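残りウイスキーの小瓶移し、道具選びからラベルまで

前回の「コルクが折れた夜のために」には思いのほか多くの反応をいただきました。世の中にはコルクを折る人がずいぶんいるようで、心強いやら情けないやらです。折れたコルクの茶こしによる救出法については、まだ質問が届いていますので、そのうち追記します。

今回は、その次に来る問題を扱います。瓶の底から指三本ぶんほど残ったウイスキーをどうするか、という話です。

飲めばいい、というご意見はもっともです。私も若いころはその方式でした。ただ、棚が育ってくると、もう手に入らない瓶の最後の部分だけが並ぶようになります。惜しくて飲めず、飲まないうちに香りが抜け、抜けたころに来客に出して「こんなものだったかな」と首をかしげる。我が家の棚には、いっときこの状態の瓶が40本近くありました。酒棚というより墓地でした。

そこで小瓶に移します。やることは瓶から瓶へ注ぐだけです。それなのに失敗の種類が妙に豊富なので、順を追って書いておきます。

どの瓶を移すか

全部移そうとすると、途中で嫌になります。私は嫌になりました。残量が三分の一を切ったものから始めるのが無難です。

満タンに近い瓶は、開栓してあってもしばらくは放っておいて構いません。瓶の中の空気がまだ少なく、慌てる理由がありません。半分くらいのものは、飲む速さと相談です。月に一度は手が伸びる酒なら、移しているうちに飲み終わります。

移す価値が高いのは、次のような瓶です。

終売、または閉鎖蒸溜所のもの。
あとで別の年の詰めと比べたいもの。
人からもらって、まだ感想を伝えていないもの。

最後の項目は保存というより外交の問題ですが、わりと切実です。私の場合、Jianhua Yaoさんにいただいたグレオ（Gureo）の古い詰めがこれでした。感想を求められたときには、瓶の中は香りのする空気が大半で、私は「やさしくなりましたね」と答えました。向こうも長い付き合いなので、意味は正確に伝わったようです。

逆に、もともと好きでなかった瓶は移さないでください。小瓶に入れても好きにはなりません。むしろ小さくなって数が増えるぶん、目につく回数が増えます。ハイボールにでもして、五月の明るいうちに片づけましょう。

小瓶を選ぶ

ガラス製で、ねじ蓋がきちんと締まるもの。これに尽きます。

化粧品用の樹脂の小分け容器は、旅行に一泊持っていくくらいならともかく、長く置く用途には向きません。度数の高い液体を入れっぱなしにする前提で作られていないものが多く、容器の匂いが移ることもあります。私は一度、シェリー樽のはずがほのかに洗面所、という酒を作ってしまいました。

容量は二種類あれば足ります。大きいほうは残り全部を収めるため、小さいほうは一回で飲みきるため。迷って何種類も買うと、蓋の互換性がない小瓶の一群ができあがります。見た目はそっくりなのに、蓋だけが一回転半で空回りする。あの徒労感は体験しなくていいものです。

色は透明でも茶色でも構いませんが、透明なら置き場所は暗いところに限ります。茶色の瓶は光に強い代わり、中身の色がさっぱり見えません。残量も見えません。どちらの不便を取るかという話で、私は透明を箱にしまう派です。

蓋の内側は必ず見てください。柔らかいパッキンが入っているもの、円錐形の樹脂が瓶の口に食い込むもの、何も入っていないもの。三番目は論外として、あとの二つは実際に水を入れて逆さにするのが早いです。水を入れて蓋を締め、流しに逆さに置いて一晩。朝になって下が濡れていたら、その蓋は爪楊枝入れの蓋としての人生を歩ませましょう。

私が使っているのはゼン（Zeng）という小さな道具店の小瓶で、漏斗と注ぎ口のセットまで合わせて1,372円でした。同じ日に買った酒の値段については、家族も読むので控えます。

漏斗と、その他の道具

漏斗は小さいほど良い、と思いがちです。ところが脚が瓶の口にぴったりはまってしまうと、中の空気の逃げ場がなくなり、液がふくらんで止まり、少し持ち上げた瞬間にどっと落ちます。最初の一本をこぼす人の大半はこれではないかと思います。統計はありません。私の台所での話です。

脚の外側に溝のついたものを選ぶか、漏斗と瓶の口のあいだに爪楊枝を一本はさんでください。これで空気が抜けます。たいへん地味ですが、今回の記事で一番役に立つ行かもしれません。

素材はステンレスかガラス。樹脂のものを使うなら、酒専用に一つ決めてしまうことです。昨日ごま油を通した漏斗は、どれだけ洗っても昨日ごま油を通した漏斗です。

ほかに用意するものを挙げます。

糸くずの出ない布。
油性ペンと、はがせるラベル。
目盛りのついた小さなビーカーか計量カップ。
下に敷く受け皿。
捨ててもいい小さなグラス。

最後のグラスは、漏斗に残った数滴を受けるためのものです。この数滴をどうするかは各自の良心に任せます。移し替えの日の夕方、私がなぜか上機嫌なのはこのためです。

瓶を洗う

新品の小瓶も洗います。箱から出したばかりの瓶は一見きれいですが、段ボールの粉がよく入っています。光にかざすと底のほうに、ふわりと見える。あれがグラスに浮くと、熟成の賜物と言い張るにはやや無理があります。

ぬるま湯と、ごく少量の台所用洗剤。香りの強い洗剤は避けます。すすぎは、もういいだろうと思ってからさらに三回。蓋も外して別に洗い、パッキンが外せるものは外します。外したパッキンは必ず流しの排水口に向かって転がっていくので、先に排水口をふさいでおいてください。

洗ったら逆さにして乾かします。急ぐ場合でも、布を中に突っ込んで拭くのはおすすめしません。繊維が残り、洗う前より悪くなります。口を少し浮かせて立てておけば、翌日には乾いています。つまり、洗うのは前日の仕事です。思い立った夜に全部済ませようとすると、だいたい水滴の残った瓶に妥協して注ぐことになります。数滴の水で台無しになるほどウイスキーは弱くありませんが、あとで「少し薄いかな」と疑いはじめると、もうまともに味わえません。

最後の仕上げに、移す酒をほんの少し入れて振り、捨てる、という共洗いのやり方もあります。丁寧な方法です。残りが少ないから移しているのに、それを捨てるのかという点に目をつぶれれば、ですが。私はいつも目をつぶれません。

作業台を整える

火の気のないところで作業します。ガス台の横は平らで明るくて実に具合がよいのですが、やめてください。石油ストーブの前も同じです。窓を少し開けておくと、作業の途中で自分の鼻が馬鹿になるのも多少防げます。

机の上には、これから移す瓶、空の小瓶、ラベルを左から順に置きます。そして瓶は一度に一本しか開けません。これは規則にしてください。二本同時に開けると、かなりの確率で蓋が入れ替わり、ひどいときは中身が入れ替わります。私は以前、ベスム（Besum）の樽違いを二本並べて開け、途中で電話に出ました。戻ってきたときに残っていたのは、どちらもおいしい二本の小瓶と、まったく役に立たない私の記憶でした。その二本には今も「A？」「B？」と書いてあります。
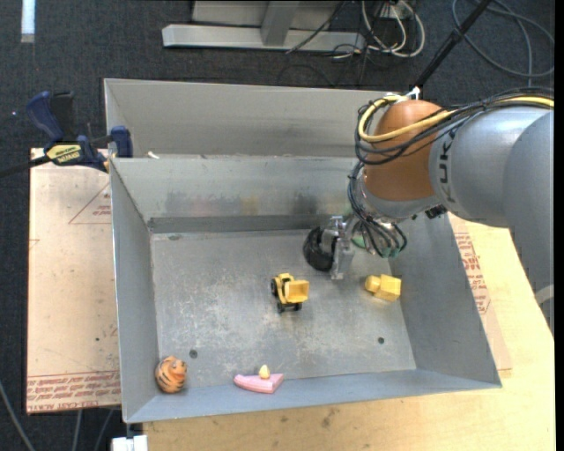 受け皿は、思っているより一回り大きいものを使います。瓶を傾けるとき、人は小瓶の口ばかり見ていて、手元の大瓶の肩が漏斗を押していることに気づきません。倒れるときは横に倒れるので、皿の幅が足りないと机が飲みます。形としては縁が立ち上がった浅いものがよく、写真の灰色の金属容器のように四方の壁が外へ開いていると、手を斜めに入れやすそうでなかなか羨ましい形です。もっとも、あちらは底に小さな丸い穴が三つあるので、そのまま酒を受ければ机まで素通りです。底の擦り傷や埃っぽさも、こぼれたぶんを惜しんで拾いたい者にはつらいところ。家庭では、穴のない調理用のバットに、乾いた布を一枚敷けば十分です。布があれば小瓶の底も滑りません。

注ぐ

いよいよ本番ですが、やることは少ないです。

まず、大瓶の蓋を開ける前に、小瓶にラベルを貼ります。順番が逆だと思われるかもしれません。けれども注いだあとの人間は、達成感でラベルのことを忘れます。先に貼ってください。

次に、大瓶の残量をざっと見積もります。いきなり小瓶に注いでいって最後に入りきらず、指一本ぶんだけ大瓶に戻す羽目になると、苦労して減らした空気の量が元どおり、どころか悪化します。計量カップに一度あけて測れば確実ですが、そのぶん空気に触れ、洗い物も増えます。大瓶の外側に、空の同型瓶に水を入れて作った目盛りの紙を当てるという手もあります。凝り性の人はこれをやり、作った紙をなくします。

漏斗を小瓶に差し、爪楊枝をはさみ、ゆっくり注ぎます。細い糸のように、途切れない程度に。どぼどぼ入れると泡が立ち、泡のぶんだけ量を見誤ります。樽の澱や炭のかけらが入っている瓶なら、最後のひと口ぶんは別にしておきましょう。それは濾してもいいし、澱ごと飲んでも、樽と仲良くなったと思えば済みます。

液面は、瓶の口の付け根のわずかに下で止めます。縁までなみなみと入れたくなるのが人情です。ただ、液体は温度で膨らみます。夏の部屋で蓋が押し上げられ、箱の底にうっすら琥珀色の染みができているのを見つけたときの気持ちは、箱だけがいい匂いだということも含めて、忘れがたいものがあります。

蓋を締め、口のまわりを拭き、横に倒して少し待ちます。にじみがなければ立ててください。横倒しはあくまで確認のためで、保存はかならず立てた状態です。ワインと違い、強い酒に蓋の内側をずっと触れさせておいてよいことはありません。

漏斗は一本ごとに洗うか、最低でも湯ですすいで拭きます。ピートの強いものは必ず最後に回します。順番を間違えると、その後の全員が煙たくなります。うちでは一度、ヴァルス（Varus）の燻したのを最初に通してしまい、花のような香りが売りの後続が、そろって焚き火から帰ってきた人のようになりました。

ラベルに何を書くか

「見ればわかる」は、移した当日の自分にしか通じません。三か月後の自分は他人で、しかもあまり親切でない他人です。

私が書くのは次の4項目です。

銘柄と蒸溜所。
詰めを区別できる情報（樽番号、瓶詰めの年など、元のラベルにあるもの）。
度数。
大瓶を開けた月と、小瓶に移した月。

年数表記は銘柄の行にまとめてしまいます。これより増やすとラベルに入りきらず、字が小さくなり、やがて拡大鏡が棚の備品に加わります。

味の感想は瓶には書きません。書くと、次に飲むときそのとおりの味がします。「洋梨」と書いた瓶からは一生洋梨しか出てきません。感想は別の帳面にどうぞ。

油性ペンはアルコールで落ちます。指が濡れた状態でラベルに触ると、樽番号の下二桁がきれいに消えます。書いたあと上から透明のテープを貼っておくと安心です。テープごとはがせなくなる、という別の問題は、ぬるま湯に浸ければたいてい解決します。

略号を使う方は、略号表を作ってください。私の初期の小瓶に「Be 樽 良 2」というものがあります。ベスムの樽が良かったのだとは思います。2が何なのかは、筆者を含め誰にも説明できません。

帳面をつける

小瓶に移すと、酒の存在感が薄れます。大瓶なら棚の前を通るたびに目が合いますが、小瓶は箱の中でおとなしくしています。そこで帳面がいります。

表計算でも紙でもいいので、ラベルと同じ内容に、箱のどの段に入れたかを足しておきます。飲んだら線で消す。それだけです。点数欄、色見本、香りの円グラフなどは、つけはじめて二週間は楽しいものです。三週間目から帳面そのものが開かれなくなるので、お好みで。

元の瓶をどうするかも、ここで決めておきましょう。ラベルに詰めの情報が細かくある瓶は、捨てる前に表と裏を撮っておきます。裏面を忘れる人が多く、そして必要になるのはたいてい裏面です。箱も取っておきたいという気持ちはよくわかりますが、我が家では箱の箱ができた時点で話し合いが持たれました。

しまう場所

暗く、温度があまり動かないところに、立てて置きます。押し入れの下段あたりが好適です。冷蔵庫に入れる必要はありません。入れてもかまいませんが、誰かに麺つゆと間違えられる危険が生じます。茶色い液体の入った小瓶に対する家族の信頼を過大評価しないでください。

蓋は月に一度ほど、軽く締め直します。ゆるんでいることがままあります。蓋のねじ部分に細いテープを巻いて封をする方法も広く行われていて、私も長く置くものにはやっています。巻く向きは、蓋を締めるのと同じ向きに。逆に巻くと、引っぱるたびに蓋がゆるんでいきます。どうして知っているかは聞かないでください。

どのくらいもつか、という質問がいちばん多いのですが、蓋と場所と酒によるとしか言えません。空気を減らした小瓶なら、大瓶の底に残しておくよりはずっと長く持ちこたえます。とはいえ永久保存の方法だと思わないほうがよいです。変化は遅くなるだけで、いずれ来ます。飲む予定のない酒を完璧に保存している自分に気づいたら、一本開ける時期です。

人に渡すとき

小瓶ができると、配りたくなります。友人に味見用として分けるのは楽しいもので、量は一人一本、グラスに二回ぶんもあれば十分喜ばれます。ただし、お金をもらって売るのは別の話になります。酒の販売には免許がいりますので、そこは趣味の範囲にとどめておいてください。

郵便や宅配で送る場合は、度数の高いものは断られることもあるため、先に窓口で確認を。小瓶は一本ずつ包み、口の部分にはもう一枚余分に巻きます。立てて入れたつもりの荷物も、途中で必ず一度は横になると思って詰めてください。

渡す相手には、中身が何かを書いた紙を添えます。銘柄を伏せて当ててもらう遊びをするなら、正解を控えた紙を手元に残しておくこと。Yaoさんとはこれを何度かやりましたが、一度、私が正解を失くしました。向こうは自信満々でグレオと答え、私は厳かにうなずきました。以来、そういうことになっています。

よくある失敗と手当て

注いだ酒に白いもやが出た
冷えたせいであることが多いです。冷却濾過をしていないものは、寒い部屋で曇ることがあります。暖かい部屋に置いて戻るようなら、気にせず飲んでください。戻らず、底に綿のようなものがあれば、それはたぶん綿です。布を替えましょう。

小瓶から樹脂の匂いがする
蓋のパッキンを疑ってください。別の蓋に替え、蓋を開けたグラスの状態でしばらく置いてみて、それでも消えなければ諦めて料理に。煮込みなら、たいていの過ちは目立たなくなります。

量が減っている
蓋がゆるいか、家族が飲んでいるかのどちらかです。箱の底が乾いているなら後者の線が濃くなります。

ラベルがはがれて中身がわからない
帳面と箱の段の位置で照合します。帳面をつけていない場合は、残った候補をグラスに並べて比べる、という贅沢な調査が必要になります。調査の結果、たいてい中身はなくなり、問題は消滅します。

コルクが大瓶の中に落ちた
前回の記事をご覧ください。茶こしを洗ってから、どうぞ。

次回は、小瓶を使った飲み比べの並べ方を書く予定です。度数の順にするか、樽の順にするかで、原稿がもう二回ほど書き直しになっています。あの「A？」と「B？」もそこで開けるつもりで、箱の手前に出してあります。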